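Bench notebook - graphics cards, unpacking and racking
June, started after lunch

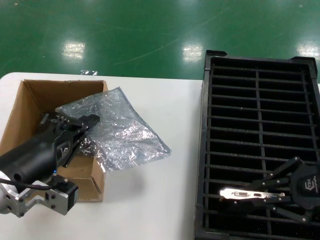 Black slotted tray on the right with a card over it, box and anti-static bag on the left.

Right, so the Graltov cards have finally turned up and I've got the white table to myself for the afternoon. Forty-five of them on the delivery note, all second-hand, all apparently "tested" by whoever had them last. Gönül says to treat that word as decoration and I think she's right.

The plan as agreed with Ayanda this morning: cards come out of their bags, get a look over, go in the black slotted trays, and the trays go across to the test bench next door. Bags go back in the cardboard box. We are keeping the bags! I know we binned the lot last time and then spent two days begging Okside for more when the cards had to go out again. So please, if you're clearing up after me, leave the box alone even if it looks like rubbish.

Things I've noticed so far, in no order.

The bags are a nuisance. They've been folded and refolded so often that they won't lie flat, and they spring up out of the box as soon as you stop pressing. I had a go at smoothing them over the table edge and it made very little difference. Stacking them one inside another works better but takes ages. In the end I've gone for just stuffing them in and pushing down every so often, with the flaps folded out of the way so they don't catch. Beril, you said you had a flat document wallet thing that might do? Would like to try it.

The trays are good. I was against them (see my moaning a few pages back about the foam ones being perfectly fine) and I take it back. The slats keep the cards from knocking into each other and the divider down the middle means I can fill one side with checked cards and leave the other for anything I'm not sure of. The raised tabs at the corners are handy for turning the whole thing round without putting your fingers near the cards. What I don't like is that the slots are a bit generous for a thin card, so it leans. Two leaning the same way is fine. Two leaning towards each other and the fan on one is touching the back of the next, and I'd sooner that didn't happen on the trolley.

So: all cards face the same way please, fan side towards the window. I'll put a bit of tape on each tray to remind us.

Handling. Hold by the metal bracket, as ever. It's the one bit you can grab without worrying, and it gives you the ports to look at while you've got it up over the tray. The sort with DVI, HDMI and the blue VGA in a row is what I've mostly been picking out this afternoon, and the VGA is the one to check. Look for bent edges round the socket and for the little hex posts either side having gone missing. I've had three with a post gone already. That isn't a reason to reject, we've got a jam jar of spares, but write it on the sheet so Ingeborg doesn't find out when the cable falls off.

Brackets: if it's bent, don't straighten it over the tray. I did one like that and it pinged out of my hand and into the next slot along. No harm done as far as I can tell, but it gets a question mark and goes on the unsure side. Straighten on the mat, then bring it back.

Dust. Some of these are filthy in the fins and some look as though they've hardly been used. I'm not cleaning anything at this stage or we'll be here until Christmas. Dirty ones get a D on the sheet and we'll do them in one go with the blower, outside if it stays dry.

3.40 - stopped for tea. Borghild came in and asked why the sheet has a column called "vibes". It's the column for when a card seems wrong and I can't say why! She would like it renamed. I've crossed it out and written "other", which I think is a loss.

She also pointed out, fairly, that I'd been numbering the slots from the bottom and Modise's sheet numbers them from the top. So the first tray is upside down on paper. I've turned the tray round instead of rewriting the sheet, which does mean the cards in that one now face away from the window. Sorry. It's marked on the tape. Don't "fix" it, or we'll end up with two versions and no idea which is right.

Back to it. Going a bit quicker now that I've stopped trying to fold every bag. I get into a rhythm of bag off, bracket, ports, slot, tick - and then a bag sticks to my sleeve and I lose my place. Tried rolling my sleeves up. Better.

One small thing about the floor: the green is lovely and shiny but a dropped screw goes for miles on it. If you hear something land, look under the far side of the table before you look under your own feet.

Still to do:
- finish the last tray, 4 cards to go in
- count the bags back against the note (ought to match, we'll see)
- tape on the trays, both ends
- ask Pludico if they'd sell us trays with narrower slots, or some sort of strip to pad these ones out
- more hex posts for the jam jar
- find out from Ayanda whether the D cards get tested before or after the blower, I've heard both

Box of bags is going on the shelf by the door tonight with KEEP written on it in big letters. The sheet is clipped inside the back cover of this book. Whoever's in first can take the trays through, one at a time please, and go slowly over the strip in the doorway.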